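Wrist camera washing out on stainless – exposure, light or mount?
Forum: Cell Setup and Maintenance

dultonano
Posted 6:40 am
We run one arm in a small cell that handles brushed stainless parts. Two-finger gripper, small camera on the wrist, Gralletti controller. Since we moved the cell to the other bay in November the camera loses the groove lines on close approach. From farther back it finds them fine. I recalibrated the hand-eye twice and the numbers came back good both times. Exposure is fixed at 2,207 and gain is at 200. Before I start moving things, what would you check first?

morris_k
Posted 7:15 am
Drop the exposure. If it worked in the old bay and the only change is the bay, you have more light now than you had then. Cut it in half and see what comes back.

weldside
Posted 7:32 am
Disagree. Brushed steel throws a hot spot wherever the light is, and halving the exposure just gives you a smaller hot spot and a darker everything else. Fix the light. What is overhead, and is there a ring light on the camera?

dultonano
Posted 8:05 am
No ring light. There is an LED panel on the ceiling, a bit behind the arm base. In the old bay it was off to the side.

weldside
Posted 8:11 am
Then I would start with that panel. Put a diffuser on it or move it back to the side. Also check that the fingers aren't blocking the edge you are trying to find. People swap fingers and forget to redo the mask.

karkbridge_maint
Posted 9:20 am
Check the camera bracket too. Ours has 3 screws and one of them backed out more than once. Calibration looked fine standing still and was off as soon as the arm moved. Thread locker, the blue kind, and a paint mark across each head so you can see if it turns.

dultonano
Posted 11:48 am
Bracket is tight, all screws, and I put paint marks on them. Tried morris_k's way first because it was quick. At half exposure the grooves on the lower part got cleaner but I lost the darker gray to the right of the rim, and my second search window sits there. So I put it back to 2,207. Here is the wrist view up close with the old settings.

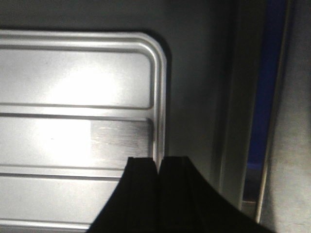 I am leaning toward the diffuser now. The search window for the grooves starts on the left and runs to the inside of the rim, so I may also shift it lower and see if the score holds. The mask for the fingers is from the old set and I will redraw it the same day.

morris_k
Posted 12:10 pm
Fair enough on the dark side. I would still bracket it, one short exposure for the steel and one long for the rest. The Gralletti can store two camera jobs. It costs you some cycle time.

weldside
Posted 12:26 pm
How much time? He has to stop the arm for both shots.

morris_k
Posted 12:31 pm
200 ms on ours, stop included. We don't notice it.

karkbridge_maint
Posted 1:02 pm
I'd do the light before adding a second job. Every extra job is one more thing to reteach after a bump. And wipe the lens while you're in there, with the arm locked out.

dultonano
Posted 1:15 pm
Diffuser sheet is ordered. Mask and window get done this afternoon, and I will post the scores once the sheet is up.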